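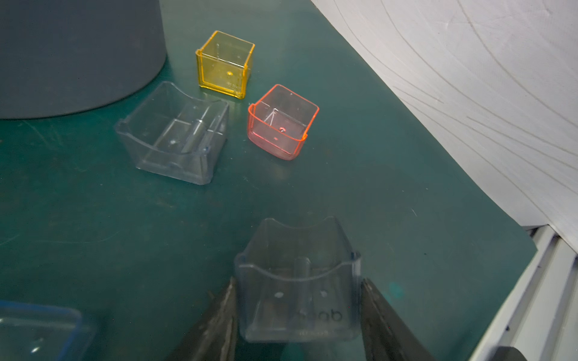 Unit 5: Where the rules stop (gripping and handling of light parts)
Course notes, Noémie Friesen

Read the Norkham cell guide before class, sections 7 and 8 only. The rest is purchasing advice and you can skip it.

Most of you will arrive believing that a cell which follows its written rules is a safe and well-run cell. I would like you to doubt that a little. The guide has 19 rules for handling small plastic parts. I have tried to apply all of them and I can defend perhaps half.

Rule 1. Set grip force by part, never by cell.
I agree with this one. Thin clear plastic bends before it breaks, and a bent wall can look fine to an operator standing at the fence. The guide then gives a single force for "rigid plastics," which undoes its own rule. Write down the force you used, the part, and who tested it.

Rule 2. Parts shall be presented upright.
Shall be, by whom? Open containers tip over. If one is lying on its side, the program must either have a grasp for that pose or leave the part alone and call someone. "Shall be upright" describes a wish. When you audit a cell, tip a part on purpose (robot stopped, please) and ask what the program does next. If the answer is a shrug, mark it as a finding.

Rule 3. Keep clear space around each part for the fingers.
Fair enough, but the guide measures clear space from the part being picked and forgets that the fingers have outsides too. Check the closed position, the open position and the path between them. A neighbor that gets nudged is now somewhere the plan doesn't expect.

Rule 4. Verify vision on all colors in use.
Good. Add "and on no color." Clear parts are where I see the most confident nonsense in test reports. Reflections on the mat get read as edges. A report that lists yellow and red and says nothing about clear is incomplete, whatever the pass rate on the cover.

Rule 5. Inspect finger faces for wear.
How often? The guide says "regularly." Scuffs alone prove very little. Ask for the last inspection record and for the limit at which a finger gets replaced. Stetby had a lovely form for this with no limit on it anywhere. Every box was ticked.

The Prikia checklist covers the same ground in fewer words, but it treats a completed checklist as evidence that the hazard is gone. Nartey's reply, in your reader, is fairer than mine would be.

For next week: pick one rule from section 7 and rewrite it so that a cell could fail it. One page. If you can't imagine the failing cell, choose a different rule. The audit reports are due in December, and I won't accept "operator awareness" as a control measure.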